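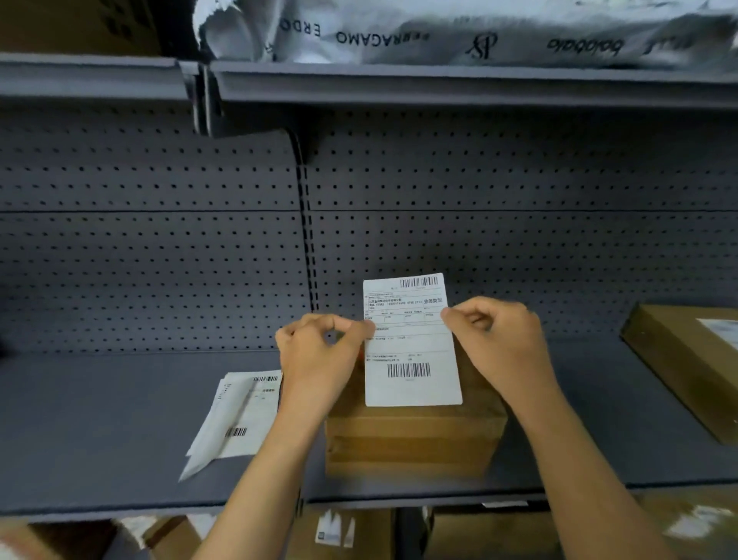 Label application at a packing shelf: the shipping label held by both side edges against a carton.

# Labelling Station Footage – Data Card

## Purpose

This collection supports the equipment plan for the Skosavcombe parcel site. It is intended for staff preparing the business case for automated labelling, and for suppliers invited to quote. It records how labels are applied by hand at present, so that proposed equipment can be judged against the work it would take over.

## Contents

- 200 clips of manual label application, recorded at head height
- 24 still images selected for supplier briefings
- `stations.csv`, listing shelf bay, carton type and label format
- `costs.csv`, listing budget lines by financial year

Labels are portrait in format. The label in the still above carries two barcodes and Chinese text, including the field 业务类型 (business type). Suppliers should confirm that their printers and readers handle Chinese characters at small sizes.

## Planning assumptions

The budget covers one labelling cell in the first year, with an option on a second. Quotations must separate the arm, gripper, vision unit, guarding, installation and training. Freight and spare parts are to be shown on their own lines.

The site operates from fixed shelving with slotted uprights. Any cell that requires the shelving to be moved must include that labour in its price. Lease offers will be considered alongside outright purchase, provided the term does not exceed 24 months.

Two suppliers, Eltow and Karakaya, have received the full set. Clevthorpe has received the stills only and will be sent the clips once its confidentiality form is returned.

## Known limits

Cartons are over-represented; flat packages appear in only 21 clips. Clips vary in length and have not been trimmed to a common starting point. The collection should not be used to calculate hourly rates or to assess individual workers.

Nine clips were withdrawn after review for legible personal details and are not included in the total. Users who find further legible details should report the clip number and delete their copy.

## Access and contact

Access is granted for planning and tendering only. Requests go to Na-rae Chae, Equipment Planning – please state the budget line or tender to which the request relates.

Last revised: August 2, 2018

Related items

- Labelling cell: statement of requirements
- Lease and purchase comparison worksheet
- Shelving layout, Skosavcombe
- Supplier confidentiality form
- Conveyor renewal data card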